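From the Văduva bench: what the wrist sees

Monday, July 22, 2024

Last issue I promised an update on Flaltosar and then filled my whole column with complaints about the new gripper firmware, so this one is overdue. A few of you wrote in to ask (hi, and thank you!), mostly wanting to know whether we'd dropped the overhead cameras for good. Yes. They came down in April and I don't miss them one bit.

Quick refresher for people who joined the list recently. Flaltosar is our project on getting an arm to do close-in handling work using only the small camera at its wrist. No view from the ceiling, no second camera on a tripod. I like this setup because you can bolt it to any arm in the building and start working the same morning, and I dislike it because a wrist camera is a terrible storyteller. It moves with the hand. The floor swings up to where the table was, a wall slides in from the side, and the thing you care about is often the least eye-catching thing in view.

Our old training recipe was plain imitation. A person steers the arm through a task, we save the video and the motions, and a model learns to produce similar motions from similar video. We had 596 recorded runs by spring, which felt like a mountain of data while we were collecting it. Then we moved the arm to another corner of the lab and the success rate fell through the floor. Same gripper, same objects, same tasks. Only the surroundings had changed, and the model went wandering off after them.

Chak-lun Hsieh spent most of a week going through the bad runs one by one, and he came back with a hunch that the model had never really learned to look between the fingers. It had learned the room. When the edge of a certain table showed up at a certain slant, it closed the gripper, and most of the time in the old corner that happened to work out fine. I didn't want to believe it (I had written a rather proud paragraph about that model for our sponsors at Plernard). So he painted over the middle of the image, fingers and target and all, and ran the model on the saved video. It still closed at nearly the same moments. Ouch.

So the fix we've been trying goes like this. A wrist camera has one lovely property, which is that the fingers are always in the same part of the picture for a given opening. Everything else slides around, and the fingers stay put. We already know the opening from the motor readings, so we know where the fingertips should appear without having to find them. We draw a soft patch around that region and leave it alone. Then, during training, we mess with everything outside it: borrow a background from a different run, shift the colors, blur it, sometimes scramble it into tiles. The model has to produce the same motion no matter what we've done to the outside. We also give it a small side job, which is to guess how much room there is between each finger and the nearest surface.

The side job was Li-hua Wan's idea, and I argued against it for two meetings. I thought it would slow training down and buy us very little. It does slow training down, so I'm claiming half a point there. 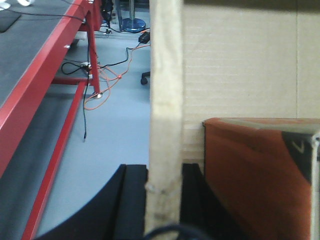
What I keep coming back to is how differently a person and a model sort out a view like that one. Ask me what's going on and my eye goes straight to the beige upright between the two black fingers, and after that I barely register the rest. Pull up the old model's attention map on views of this sort, with a messy floor in them, and you tend to find it spread out over whatever is brightest or has the longest straight edges. A red bench with rails running off at a slant is candy for it. So are orange cables. The upright is nearly the same color as the big cardboard wall behind it, too, so anything leaning on color alone has a hard time saying where one stops and the other starts. And the orange-red box beyond the right finger is just the kind of large, loud surface that used to drag our closing point sideways. I now use views like this when visitors ask why we can't just "tell it to grab the thing." Which thing? You have to know that the fingers matter first.

Okay, numbers. We held the training set to 300 runs for both the old recipe and the new one, so nobody could say the new one simply ate more data. Each model then got 30 trials in a corner of the lab that appears nowhere in training. The old recipe managed 9 of them. The new one got 24, or 80 percent, which was a very nice afternoon for everybody except the person resetting the objects between trials (me).

Before anyone gets too excited, let me go through what's wrong with it.

First, thirty trials is a small test. I'd want a lot more before I put the result on a slide with a bold title. Chak-lun is already grumbling that five of our successes were the same upright standing in slightly different places, and I think he's right to grumble. We'll vary the targets a lot more in the next round.

Second, the soft patch can be too soft or too tight. Make it wide and plenty of background leaks in, and you get a milder version of the original problem. Make it narrow and the model can't see what it's approaching until it has more or less arrived. We settled on a patch that grows when the gripper is open and shrinks as it closes. It was the third thing we tried and it worked well enough that we stopped fiddling. I suspect there's a smarter version where the patch is shaped by the direction the hand is traveling. If any of you have tried something like it, please write to me.

Third, sometimes the background really does matter! One of our tasks involves backing the arm out from under a table, and there the model needs to care about the table. The new recipe is worse than the old one at this, and the failures aren't subtle. We bumped the same edge again and again before Li-hua called time on it. For now we switch the background scrambling off for any part of a run where the hand is moving away from its target. It's a hand-made rule and I don't love it, but it's in there.

Now for the part that surprised me. We turned off the side job, the room-between-the-fingers guess, expecting a small dip. It dropped us from 24 successes to 17. What seems to go wrong without it is timing. The hand arrives in a sensible place and then closes early, or gets one finger up against the target and keeps pushing. With the side job in, the approach looks slower and more careful, with little corrections left and right near the end. Li-hua has been very gracious about this and has only brought it up at lunch.

Givex, the labeling tool we've been using, deserves a mention too. The clearance labels come out of it half automatically: you mark the moment of contact on each side, and it works backward from the motor readings to fill in the rest of the approach. I did a big chunk of the marking myself with headphones on and it was oddly pleasant. The one annoyance is that it loses your place if you close the tab, so don't close the tab.

Next up is a different gripper with wider fingers. The patch is tied to finger shape, so we'll need to redraw it, and I'd like to find out how much of the training carries over and how much we have to throw out. My bet is on most of it surviving. Chak-lun's bet is the other way, and there's a bag of the good coffee riding on it.

We're also tidying up the training code so people outside the group can run it. It works now if you sit next to one of us and ask what the settings mean. If you want an early copy anyway, reply to this email and tell me which arm and which wrist camera you're using, and I'll send it over with my notes on the patch sizes.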